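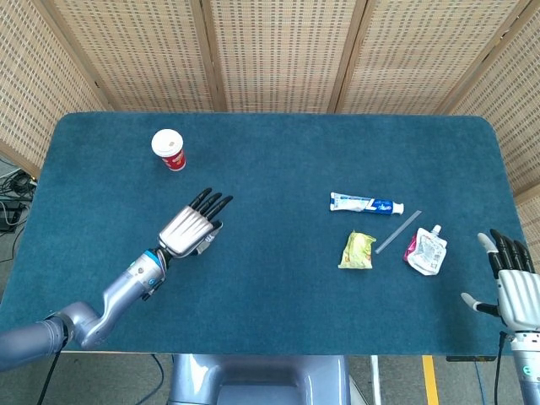 Manipulation Group, Hands and Wrists Bench

Notebook, May 22, 2019

Day two of the new controller on the humanoid hands. The old one goes back in its box if this one behaves, so it has been given every chance to embarrass itself.

Objects on the felt: lidded paper cup on the left, then toothpaste, straw, snack packet and squeeze pouch on the right. Screen up round the back and sides. Same gains on both hands to start with, current limit 300 on the fingers, thumb left at the Zeleck default.

Cup, left hand. Old controller: closes like a door. New one: closes like a door that has read a book about manners. Lid stayed on in every run, which I can't say of last week. Approach from the front is still better than from the side, where the thumb arrives late and shoves the cup along the felt.

Toothpaste, right hand. Fine on both. I could probably pick up toothpaste with a rake.

Straw. Hopeless on both. Four fingers come down, the straw rolls off, four fingers close on felt with great confidence. The Javport two-jaw gripper managed it first go, and I have written that down in small letters.

Snack packet crinkles and the contact estimate jumps about. Filter at 40 Hz helped, 43 was no better, stopped fiddling.

Pouch: grabbed by the body, good. Grabbed by the cap, it swings, and the wrist tries to correct for it and makes things worse. Turn the wrist gain down before anyone tries that again.

Přemysl Bartoš wants the whole lot repeated with the Charvát fingertips in June. Logs are in the Jerkia folder, over 2,000 lines, mostly the straw.

To do: thumb timing, left hand. Re-zero right hand after lunch. Ask who has the spare tips.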